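Gripper closes before the arm has settled
Tags: planning, wrist-camera, latency

jetavmont
Wrist camera feeds a pose estimator, the planner sends a grasp pose, then a close command. On small rounded objects the fingers start closing nearly 260 ms early. Plates are fine. Controller is Vadomance, default settings.

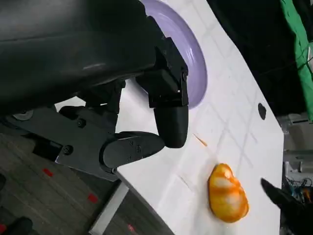 Lowering the approach speed helps a little but does not remove it. Is this perception lag or the trajectory?

Marchuk
Probably the trajectory. The default executor reports "done" when the last waypoint is sent - it does not wait for joint error to drop. Set the goal tolerance explicitly and gate the close command on measured velocity. Also check that image stamps use capture time and not arrival time.

jodus_838
Same thing here. I put in a sleep of 700 ms and moved on.

jetavmont
Gating on velocity fixed it. Stamps were wrong too, by 2 frames.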